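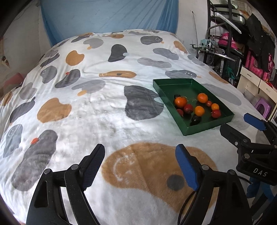
Is the singing in Sulemana live, or is it the actor miming to a track?

Most of it is live. The club scenes and the kitchen scene were sung on set and recorded there, and only the big concert at the end uses playback.

Posted December, by marquee_moth

Putting that at the top for anyone who comes in from a search, since the old thread got buried. I saw Sulemana at the Besholm last night and I've been walking around humming ever since. Go see it! For people who missed the other thread, it's the biopic about the soul singer who worked in the bus depot in Pistville, the one whose only album got pressed once and then vanished for decades. Zokholm Pictures made it, and a lot of it was filmed in the real town.

The live singing stuff comes from the talk after the screening, where the sound people got the mic for a good long while (bless whoever scheduled that). The actress wore a tiny earpiece with just piano in it, so what the camera crew heard in the room was a woman singing by herself with no band at all. The instruments went on later. You can feel it in the kitchen scene, where she slows right down on the second verse and the piano waits for her.

What did everybody else think? I want to talk about the bus depot song in particular but I'll hold off on spoilers for a bit.

gaffertape_gus wrote:

Saw it in the same room, I think, unless they did two nights. The Besholm has 920 seats and I was up in the last row of the balcony, and the voice still got all the way up there. So good. I've done lighting on small stuff for years and I can't tell you how unusual it is to let an actor set her own tempo. Normally you're locked to a track so the editor can cut between takes. If she speeds up in one take and drags in another, you can't join them. They must have used whole takes, start to finish.

Going again this weekend with my sister.

velvetrope77 wrote:

I liked it a lot but I'm going to be the grump about the concert. After more than an hour of hearing her breathe and crack and swallow, suddenly it's this huge polished sound and her mouth is just a hair behind it. I noticed right away. My husband noticed and he thinks lip sync is a kitchen thing. It took me out of the movie at the exact point where I was supposed to be crying.

marquee_moth wrote:

@velvetrope77 I see it, I do, but I took it as the way she'd remember it! The whole last stretch is told from later on, and the sound gets bigger and cleaner because that's how it lives in her head. The colors go warmer too.

velvetrope77 wrote:

That's a generous reading. I think they ran out of money.

boomshadow wrote:

I can help a little on this one. I was an extra in the concert. It's playback because there were more than 2,000 of us in that field and you cannot get a clean vocal over a crowd that size, even one that's been told to cheer with no sound coming out. And we were told exactly that. Silent cheering! Two nights of it! You wave your arms and open your mouth and all you hear is everybody's jackets rustling. Then they did separate takes for noise, where we screamed our heads off and she stood there with the mic down and waved at us.

She did sing along to the playback for real, by the way, full voice, every take. We could hear it down front. They just didn't use it.

gaffertape_gus wrote:

Silent cheering is my favorite thing in the world. We had a bar scene once where the extras had to dance with the music off and in socks. Looked great on screen.

Were you on the Pistville fairground? I was trying to figure out whether it was the real one.

boomshadow wrote:

Real one. The stage was new, the ticket booth was new, and the bleachers on the left side were the old ones they already had. My aunt went to the real show there, back in the day, and she said the booth was on the wrong side. She's been telling everyone. She also cried through the entire movie, so I don't think the booth hurt it much.

nickelseats wrote:

Can I disagree with pretty much the whole thread? I thought the live singing was the weak part. I own the reissue of the album and play it all the time, and the real voice is so much lower and rougher. Every time the actress opened her mouth I thought, that's lovely, and it's the wrong woman. They had the original recordings. Why not use them? A biopic is the one place where miming makes sense to me. Let me hear the person the movie is about.

marquee_moth wrote:

Ooh, okay, this is the argument I was hoping for. I love the album too (side two, opener, forever) and I went in worried about the same thing. But the album is one week of her life. She was tired, the studio was borrowed, and from what they said in the talk she had a cold for half of it. The movie follows her for 30 years. There's no recording of her at nineteen singing over the noise of a bus engine. Somebody has to make that up, and if you use the real voice for some songs and the actress for others, you'd hear the switch every time.

nickelseats wrote:

You could hear a switch anyway! velvetrope just said so about the concert.

velvetrope77 wrote:

I did say so. I'm not on your side though, lol. I'd have had her do it live in the field and put up with the jackets.

patchbay_pam wrote:

Sound person here, I do mostly documentaries. A couple of things that might help with the field question.

An earpiece works well in a quiet room. Outdoors at night with generators running, your singer can't hear the piano properly unless you turn it way up, and then it leaks into her own mic. You also have wind, and wind on a vocal is very hard to clean. Cleaning it too much gives you a kind of underwater sound that would have bothered velvetrope77 far more than a late mouth.

The sync thing I noticed as well. I'd be curious whether it's the movie or the theater. Sound takes time to travel, so if you're sitting far back, it reaches you a little after the picture does. Theaters set their sync for a spot partway down the room. Where were you sitting?

velvetrope77 wrote:

Back row, under the balcony. Hmm.

patchbay_pam wrote:

That could be part of it. In a long room the back row can be a frame or two late. You'd mostly notice on a close-up of somebody singing a hard consonant, and the concert is full of those.

velvetrope77 wrote:

But then the kitchen scene should have been off too and it was perfect. Same seat, same me.

patchbay_pam wrote:

Fair! Slow song, soft words, and she's turned away from us for a lot of it. But I take the point. I'm going to see it again from the middle and pay attention.

gaffertape_gus wrote:

I'll be in the balcony again, I can report back from there. This is the best homework I've ever had.

teakettle_jo wrote:

Hi all, new here, joined to post this. I live in Pistville and I just want to say how happy people are about this movie. They screened it for us in the high school gym before it opened anywhere, on folding chairs, with a speaker on each side, and the bus depot song got a round of applause in the middle of the movie. People stood up. The drivers were all sitting together and I thought the roof would come off.

I don't know anything about sync. It sounded wonderful in a gym.

nickelseats wrote:

All right, that's a lovely post and I'd have stood up too. I still want the album version over the end credits. Did anyone stay for those? I had to run for the train.

marquee_moth wrote:

You left before the credits??? Go back! Stay in your seat! SPOILER I guess, but the last song in the credits is her. The real one, take 3 of the closing track, with the studio chatter left on the front. The place went dead quiet. People who'd already put their coats on sat back down.

nickelseats wrote:

Are you kidding me. Take 3 isn't on the reissue. There's only the one take on the reissue.

marquee_moth wrote:

Not kidding! She laughs at the start of it and asks for the door to be closed.

nickelseats wrote:

Buying another ticket right now. I'm keeping my opinion about the rest of it, but wow.

boomshadow wrote:

My aunt says that door never did close right. Also, does anyone know if the soundtrack is getting a vinyl release? The Zokholm page only lists the download.

patchbay_pam wrote:

Haven't seen anything about vinyl yet. I'd love one. I'll post here if I hear.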